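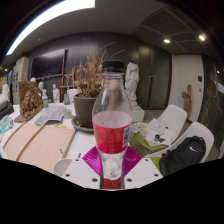
Clear bottle, red label, black cap.

Notebook > Licensing > May
2 min read

May, afternoon. Went through the Erkdale pharmacy license files with Zinash Shiferaw. 104 on the list, 52 checked so far. 3 have no signed storage log. Bautista sent theirs twice with different expiry dates, so I kept both and marked the newer one. Tornero still owes the fridge readings.
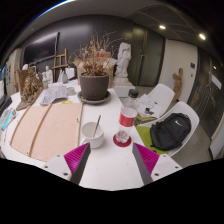 Mug with spoon, bottle on the coaster.

Old form allows up to 2 missed readings a month. New draft doesn't say. Zinash to ask the inspectors. Brendska file goes next.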